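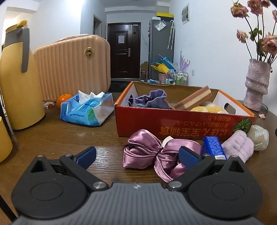 Objetos pequeños sobre la mesa y caja de cartón abierta, lista para ir llenándose.

Cómo guardar objetos pequeños y blandos en una caja de cartón

Las cajas de fruta o verdura con asas troqueladas sirven muy bien para guardar lo que no tiene sitio fijo: coleteros, bolsitas, paños, esponjas, piezas de ganchillo. Son bajas, se ven por dentro de un vistazo y se llevan con las dos manos. El método que sigue vale para una sola caja o para varias y no requiere comprar nada.

Lo que hace falta

Una caja de cartón limpia, con el fondo entero.
Una mesa despejada al menos por la mitad.
Dos o tres bolsitas de tela con cordón.
Etiquetas adhesivas. Yo uso las de Clodus, pero vale un trozo de cinta de papel.

Paso 1. Revisar la caja

Pase la mano por el fondo y por las esquinas. Si el cartón está blando o huele a humedad, busque otra. El texto impreso por fuera no importa, ni tampoco si la caja queda del revés respecto a las letras. En la de la foto hay texto en japonés y una calabaza verde junto a una esquina; el interior es blanco y eso ayuda a distinguir las cosas claras de las oscuras.

Paso 2. Sacar todo a la mesa

Coloque los objetos delante de la caja, separados entre sí. Un coletero de satén, un paquete, un paño mullido doblado: cada cosa con un poco de aire alrededor. Las tazas y los termos pueden quedarse en la mesa, a un lado, siempre que estén cerrados o vacíos.

Paso 3. Meter primero lo que tiene forma

Los bloques y las esponjas rectangulares van antes que lo demás. Si no caben rectos, póngalos en diagonal y aproveche los huecos de los lados. Las bolsitas con cordón van en una esquina, con el fruncido hacia arriba para poder abrirlas sin sacarlas.

Paso 4. Rellenar con lo blando

Las prendas peludas y el ganchillo se meten al lado o por debajo de los bloques, sin apretar. Los paños se doblan en tres. El satén se engancha con facilidad — conviene ponerlo encima de todo o dentro de una bolsita.

Lo envuelto en papel o plástico se deja para el final. Si no recuerda qué hay dentro, ábralo ahora.

Paso 5. Cerrar y etiquetar

No llene la caja por encima de las asas: los dedos tienen que entrar. El peso no es problema con este tipo de contenido; una caja mediana admite hasta 18 piezas pequeñas y sigue siendo cómoda de mover. Escriba la etiqueta en el lado corto, que es el que queda a la vista en la estantería.

Para cajas apiladas

Ponga una lámina de cartón entre una y otra. En un armario de 50 cm de fondo suele ser mejor una sola fila, con las etiquetas hacia fuera. Yo reviso las mías en febrero y tiro las que tienen las esquinas vencidas.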